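Valtavow Bursary: how the awards are decided

10/12/22

The Valtavow Bursary has closed its current round with 26 awards to school leavers entering college, an apprenticeship or a first degree. Tavion Obi has administered the scheme for six years. He spoke to us at the Celter offices about eligibility, scoring and what happens to an application once it has been submitted.

The bursary is open to anyone in the final year at a partner school. There is no minimum grade. "We removed the grade threshold in my second year," Obi says. "It duplicated a check the colleges were already making, and it excluded applicants who had missed a term through illness or caring duties." The form now asks for a predicted result, but the figure is held back from the readers until scoring has finished. 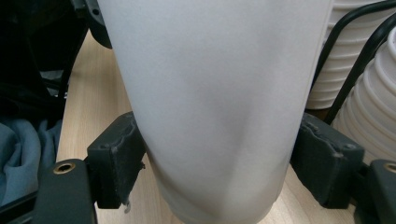 This round drew 452 applications. Each is given a reference number, and the name, school and postcode are removed before it is passed on. Two readers score it separately on three headings: service to others, a personal project, and financial need. The first two carry equal weight. Need is scored by formula from household income and the number of dependants.

"The formula is published with the form," Obi says. "An applicant can work out their own need score before applying, and many do. The queries we get are nearly all about step-parents' income. We count it where the step-parent lives at the same address."

Where the two readers differ by more than four points, a third reader is brought in and the middle score stands. Obi says this was needed for 22 applications in the current round, a lower figure than he expected given that several of the readers were new.

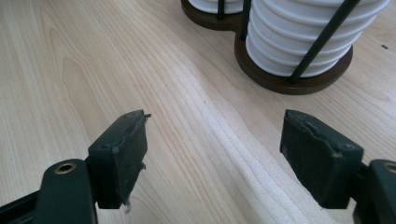
The service heading has changed most. Until recently applicants listed their hours, and a teacher signed the total. The list has been replaced by a written account of one activity, with a limit of 600 words. Obi describes the old method as easy to mark and poor at telling applicants apart.

"Hours reward people with free evenings," he says. "Someone with a job at weekends can't match them. A written account lets us see what the person was responsible for and whether they changed anything."

He gives the case of an award holder at Gavier who redrew the rota for a lunch club so that drivers were no longer sent across town twice. The work took a few evenings. Under the previous rules it would have scored close to nothing.

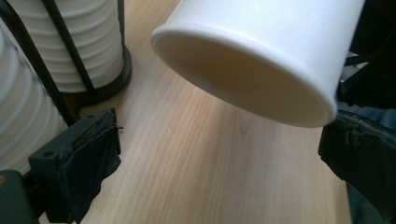

Photo: Celter

Payment is made in two parts. The first is released in October, once the college or employer has confirmed enrolment, and the second after the winter term. Award holders who change course keep the bursary provided the new course is of the same length or longer. Those who leave altogether are not asked to return the first part.

"We looked at recovering it," Obi says. "The cost of chasing the money was higher than the sums involved, and the letters caused distress. The rule was dropped."

A smaller fund, the Moon Grant, covers single purchases such as tools, safety boots or travel to an interview. It has its own form of one page and is decided within ten working days. Receipts are required. Applicants may hold both awards in the same year.

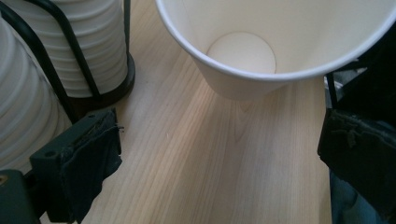
Feedback is the part of the process Obi would most like to improve. Unsuccessful applicants receive their three scores and one written comment, and he accepts that the comment is often too general to be useful. He has asked readers to be specific about ordinary details. "If somebody writes that they helped at an event, I want the reader to ask what they did there," he says. "Take a white paper cup on a wooden table, with nothing in it. Did you put it out, did you order it, or did you plan the whole refreshment stand? Those are three different levels of responsibility, and the form should bring that out." Revised guidance for readers is being drafted along these lines.

The next round will use the same form, with one addition. Applicants will be able to name a second referee from outside school, such as an employer or a club leader. References are read after scoring and are used only to confirm facts, so a missing one delays an award but does not lower the score.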